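February, 9.40, Kistside workshop

Dye fastness, second round. Made up the new soda ash bath at 200 g to the bucket and left the Trilico blue in for 2 hours this time, as Britt-Marie Hellström suggested. Rinse water took ages to run clear. Last month's batch bled badly on to the white test strip, so I've kept one of those strips pinned in the cupboard to compare.

Hung everything on the back line, away from the heater — the Engebretsen thermostat is sticking again. Damilola Okafor has the part number.

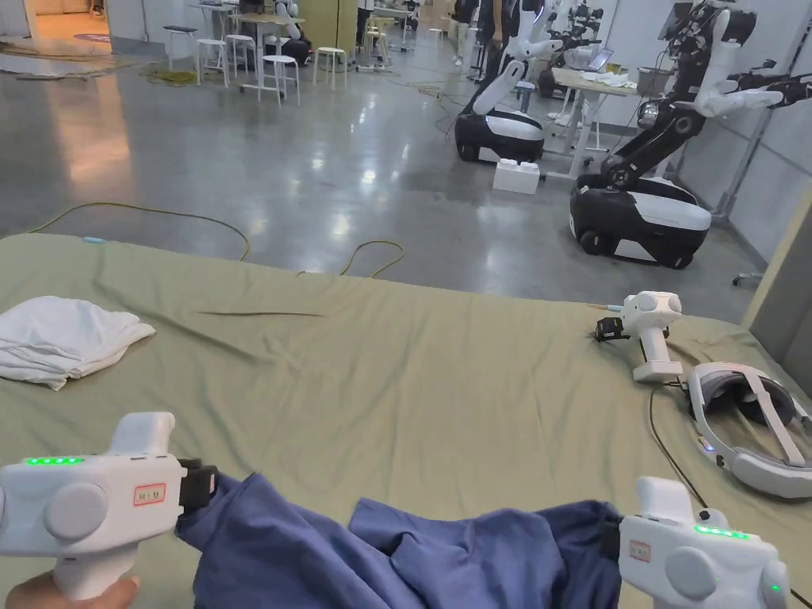
Blue cloth, creases not pressed out.

Still to do: rub test on the cuffs, then cut swatches and label them by bath. Don't use the Cemitier tags, the ink runs in the wash. Drum counter read 1,202 when I switched off; belt is due a change at 3,000.

Need more soda ash before the next round. Also a better lid for the bucket. D. thinks the water here is harder than at the old place and may be dulling the blue. Will try one bath with softened water and write it up separately.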